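Search this notebook
Enter keywords Go

Mengal – student folding project, notebook, January, 4:40 p.m.

Still on towels. The team wants to call the flat fold solved and move to T-shirts before the Preltenow meet. I don't buy it. Their number is 13 good folds out of 40, and the rulebook doesn't say what a good fold is, so they wrote their own definition after seeing the results. Under the stricter one we agreed on in the fall it drops to 6.

Complaints, for whoever picks this up tomorrow:

The Gakel policy was trained on 1,745 demos and I have yet to see a list of which towels are in them. If it's mostly one color, a decent score on that color tells us very little.

Every trial begins with the towel laid out by hand. Fine for practice. The meet starts from a heap in a basket, and we have no numbers at all for that. Spreading the cloth is the hard part and a student is doing it.

Corner detection: I suspect it likes the care label. Proposed test is to run the same start with the label at each corner in turn, then tucked under. If the pick point follows the label, we have a tag finder.

Start position for the first run of that test, label at the far right corner, brown towel: 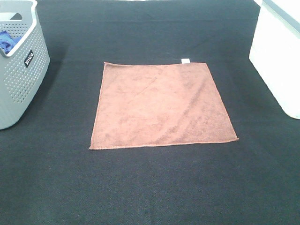 Gasar disagrees about the label. Their note in the shared log says the corner model never looks at anything that small, and that the misses come from the hem being picked up as a second edge. Could be. Then the tucked-under runs should miss just as often, and I'd like to see that before anyone touches a T-shirt.

To do: write down the fold definition and date it. Ask for the demo list again.

Recent entries
Gripper pads, second set
Why the heap start keeps getting postponed
Scoring sheet, draft
Preltenow packing list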